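List archive: Electronic Music Remixers
Subject: Re: Stems for the Evora remix EP
From: Zerrin Bilgin
26th May
Shares: 18

Hello all,

On the stems, Benjamín Escobar wrote:

> I have downloaded the stems for "Rirberg" two times and the vocal comes in
> early against the drums. Is it my software, or is the file wrong? Also I do
> not understand if we may change the tempo. The original is quite slow and
> I wanted to make something for dancing. And one more question, who is
> doing the mastering? If it is Triantafyllou again I will leave more
> headroom than last time.
>
> Benjamín

Thank you Benjamín, your software is fine. The vocal file was exported from the second bar and all the other files from the first bar. I asked Ladi Ogundipe, who keeps the session, and he made a new export last night. Please delete the old folder completely. The new one has the same name with the word "fixed" at the end. If you already started to work, it is enough to move the vocal one bar to the right.

About the tempo: yes, you may change it. Evora wrote to me that they would be glad to hear a fast version, and until now they have only received slow ones. They ask for two things. The chorus vocal should stay recognizable, so please do not cut it in single syllables. And the bell sound in the introduction belongs to another artist, it was cleared only for the album. It is not in the stems, and please do not sample it from the album version either. I know that one person already did this. I will write to him separately.

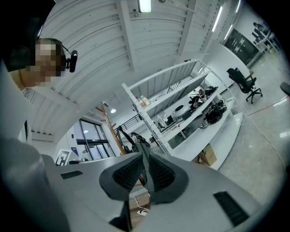
In the workshop, looking up past the gripper.

The mastering is with Triantafyllou, the same as for the Eren compilation in April. Leave the headroom, and no limiter on the master channel. Last time three of the tracks came with a limiter and they had to be sent back, and we lost almost a week with this. If you like how your limiter sounds, send a second file with it as a reference and write "reference" in the file name.

Now the money, as Karine Sutherland asked me to be more clear than last year. There is no fee for the remix. Each remixer keeps half of the income from his or her own version, after the costs of mastering. The last EP had 3470 paid downloads in total, so please do not expect to become rich. If we reach more than 2000 downloads this time, the label will also press a small vinyl edition, but only four tracks can fit on it and Evora will choose them. I have no vote in this and I prefer it so.

One thing is still open. We do not have the order of the tracks. I would put the quiet versions first, but Ruth Ríos thinks that most listeners do not go further than the second track, and the strongest one must open. Maybe she is right. Write your opinion to the list, please, and not only to me.

With kind regards,
Zerrin

3 comments

Ladi Ogundipe
The fixed folder is up. I checked it against the album version from beginning to end and it lines up. The bass is also a little louder now, because the old one was exported with the fader down. Sorry for that.

Benjamín Escobar
Thank you both, it works now. I am at nearly double the tempo and the chorus is still in one piece.

Karine Sutherland
Thanks for writing out the split. Are the mastering costs divided equally, or by the length of the track? Mine is very long.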